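7月19日
Welelテニスクラブ

ミックスダブルス大会「Pestoカップ」、エントリー受付を始めました

こんにちは、Welelテニスクラブの広報担当です。プレスリリースというと肩が凝りそうですが、今回もいつもの調子で書かせてください。

私たちのクラブが主催するミックスダブルスの大会「Pestoカップ」、今年のエントリー受付を本日から始めました! 会場はBenmoussaコート、砂入り人工芝のほうです。去年まではハードコートだったので、シューズをどうするか、もうクラブの中ではその話ばかりです。私はオムニ用を一足買い足しました(ソールの減った古いのを履いて練習したら、ワイドに振られたところで見事に滑りまして)。

募集は85組です。ペアのどちらかがクラブ会員である必要はありません。はじめて組む二人でも、何年も組んでいるご夫婦でも、親子でも大歓迎です。年齢の上限も設けていませんが、小学生のお子さんが出る場合は保護者の方の同意書をお願いしています。用紙は受付窓口に置いてあります。

試合のかたち

予選はリーグ戦、6ゲーム先取のノーアドバンテージ方式です。40-40になったら次の1ポイントで決まり、そのときは男性のサーブなら男性が、女性のサーブなら女性がレシーブします。ここは毎年いちばん質問をいただくところなので、先に書いておきますね。

各リーグの上位2組が本戦トーナメントに進みます。残念ながら届かなかった組にもコンソレーションがありますから、朝早く来て昼前に帰る、ということにはなりません。本戦は6-6でタイブレーク、決勝だけは3セットマッチで、ファイナルセットを10ポイントのタイブレークに置き換えます。

審判はセルフジャッジです。コールは大きな声と手の合図でお願いします。去年、隣のコートの「アウト!」につられてラリーを止めてしまった組がいくつかあって、私も実はその一人でした。あれは悔しかったなあ。隣のコートの声で止まってしまったときは、ポイントのやり直しにします。

参加費とボール

参加費は1組2000円。会員も非会員も同じ金額にしました。試合球はこちらで用意しますので、練習用のボールだけお持ちください。当日のお支払いは混み合いますから、できれば申し込みのときに窓口で済ませていただけると助かります。 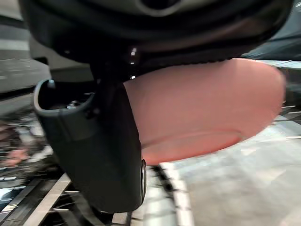 コートサイドのこと

Benmoussaコートの観客席は998席あります。応援だけの方は無料で入れますし、席の指定もありません。午前中は西側のスタンドが日陰になるので、小さなお子さん連れの方にはそちらをおすすめします。午後はどこに座っても暑いです! 帽子と飲み物、ぜひお忘れなく。

売店には今年もCloltunenさんが入ってくださいます。冷やしうどんと塩むすび、それから去年あっという間に売り切れたレモンのかき氷。私は試合の合間にかき氷を食べて、次の試合の1ゲーム目をあっさり落としたことがあるので、食べる順番にはお気をつけください。

お申し込み方法

クラブの受付窓口、またはクラブのホームページにある申し込みフォームからどうぞ。お二人のお名前、連絡先、それからだいたいのテニス歴をお書きください。テニス歴は予選リーグの組み分けに使うもので、「学生のとき少し」くらいの書き方でかまいません。募集の組数に達したところで締め切り、そのあとはキャンセル待ちでお受けします。

一人で出たいけれど相手がいない、という方もご相談ください。窓口の横の掲示板に「ペア募集」のカードを貼っています。私の今年のパートナーもこのカードで見つけた方です。バックハンドのストレートがきれいな方で、私が前でじっとしているほうが勝てそうな気がしています。

雨の場合は当日の朝、ホームページでお知らせします。小雨なら決行です。

報道関係の皆さまへ

取材は予選、本戦とも歓迎いたします。撮影をご希望の方は事前に広報までご一報ください。ポイント間の移動はかまいませんが、ラリー中のフラッシュはご遠慮いただいています。組み合わせ表は抽選が終わりしだいお送りします。

お問い合わせ
Welelテニスクラブ 広報担当(クラブ受付窓口まで)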